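Workshop notebook, October 2025
Shoe lacing and shoe care, trial for the Duvholm leaflet

I write this entry for myself and for the colleagues who will continue the work after me, so I try to put everything, also the things that did not go well.

The task from Sudis is a short leaflet for people who bring canvas shoes to be cleaned and want to take care of them at home afterwards. The old leaflet is from April and has only two kinds of advice in it, "wash" and "dry". Customers asked mostly about laces. So laces are the first chapter now, and the cleaning of the rubber is the second.

What I used: the low canvas shoes from the sample shelf, flat white cotton laces from the Wusport box, one old toothbrush, the mild soap, a bowl, and white paper for filling the shoes. I did not use the foam cleaner, it leaves a smell and I wanted advice that needs only things from a normal kitchen.

1. Taking the laces out

I always pull the laces out completely before any cleaning. It is a little boring to do but the tongue can then be lifted and the dirt under it comes away. When the lace ends have lost their hard tip, it is difficult to put them back. I tried three ways to make a new tip: clear tape, candle wax, and clear nail polish. Tape is the quickest and it goes through the eyelet if it is wound tight and cut at a slant. Wax makes crumbs. Nail polish is the nicest but one must wait for it, and I was not patient the first time and glued the lace to my finger. For the leaflet: tape first, polish for people who like to do it well.

2. Length of the laces

In the Wusport box the lengths are mixed and the paper bands have fallen off from many of them. I measured and tied them again into bundles. A lace that is too long gives a big bow and long tails, and people step on it. A lace that is too short makes people skip the upper holes, and then the heel slips. I would like one simple sentence about this in the leaflet, but my sentence is still too long. Somebody with better English should look at it.

3. How to lace

I compared crisscross with straight bars. Straight bars look very tidy on a flat shoe, but when the foot is high in the middle it presses, and it is slow to open. Crisscross is easier to explain with words only, and most people already know it. I keep crisscross for the leaflet and leave out the bars.

The bow should be tied loosely when the shoe goes to the shelf. When it is tied hard, the tongue is pushed down and after some weeks it keeps this bent form. I wrote this already in my old notebook but then forgot it and had to find it again. 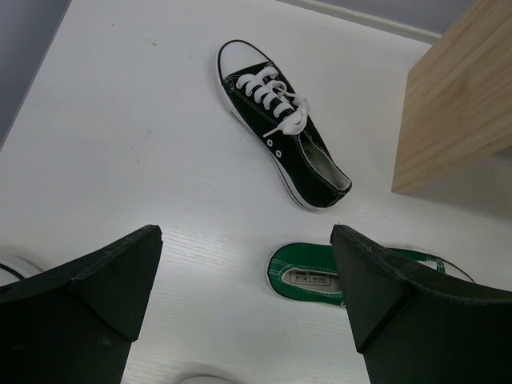 The small round metal eyelets low on the side of a canvas shoe are another question that customers have. They ask if a lace was lost there. No lace is needed in them, they let some air in, and one can leave them open. Only the dust must be brushed out from time to time, and a dry toothbrush is enough. I add one line about it under the lacing chapter, because it came up more often than I expected.

4. Black canvas

Black is more difficult than I thought. Soap that is not rinsed well dries to a gray cloud, and it shows most along white stitching, where the water stays longer. My first piece of black test cloth had this cloud everywhere. The second time I used half of the soap and wiped three times with a clean damp cloth, and the cloud was gone except for one corner.

I also tried to rinse under the tap. It is faster, but the canvas gets so heavy with water that the drying takes until the next day, and the inner sole lifts a little. I don't recommend the tap.

5. Rubber edge and toe cap

Toothbrush, warm water, a drop of soap, small circles. The marks on the rubber go away with a normal white eraser, and this was a nice surprise for me. The eraser must be clean, an old one makes it worse. Baking soda works also, but it goes into the canvas next to the rubber and then one has to brush again. On dark canvas I would not use it at all.

If the rubber has a thin colored line, one should not rub on it with the eraser. On one shoe from the shelf I took away a part of the line before I noticed. It is written on the shelf card now.

6. Drying

Paper inside, changed after 4 hours, and no heater. Newspaper left a dark shade on a light lining, so white paper only. The shoe should stay on its sole and be opened wide. Hanging by the heel makes a mark at the place where the clip was.

The printing: the Fedoruk print shop can do 2000 leaflets if the text stays on one folded sheet. My text is now too long by 40 words. I can take out the part about wax, and maybe the story with the newspaper, but that one I want to keep — people really do use newspaper.

Still to do:
- new band on each lace bundle, with the length written by marker and not by pencil
- order flat laces in white, the box is going down
- try the eraser on green and red canvas shoes, to see if the color comes off near the edge
- ask Sudis if they want the word "eyelet" or "lace hole". I prefer "lace hole", everybody understands it
- wash the bowl, I left it with soap in it

One more remark for the next person: please put the left and right shoe back on the same shelf. I spent a long part of the morning looking for pairs, and two of them are still not complete.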